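Bin picking with push-first – results so far (handles, grey bin)
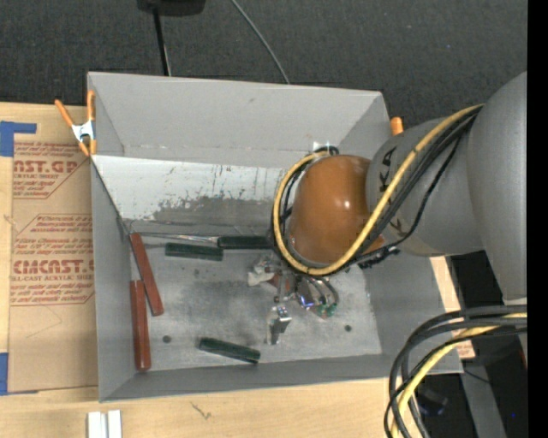
kpodo_bench
Method is simple. If the planner can't find a clean grasp on a handle, the arm pushes it away from the wall and looks again. 70 trials per condition. Without the push we had 30 failed picks, with it 12. Most of what's left is handles lying close to a wall. Code is in the Skenine repo under Prenum.

tallow
Is that 70 picks or 70 full bins? Makes a big difference.

kpodo_bench
Picks. Layout reset by hand after each one.

mossop9
Then I don't buy the comparison yet. If the same person resets the bin and knows which condition is next, the layouts will drift. We had this at Brulerano and had to throw out a month of runs.

kpodo_bench
Fair, though the start layouts came from a printed list – same list for both.

tallow
That covers most of it for me. What does the push cost in time?

kpodo_bench
Around 2 seconds each.

mossop9
List or not, hands aren't that repeatable. I'd log the start poses and post the spread next to the failures.

kpodo_bench
Can do. Poses are in the logs from March onwards, the earlier ones I'd have to rerun.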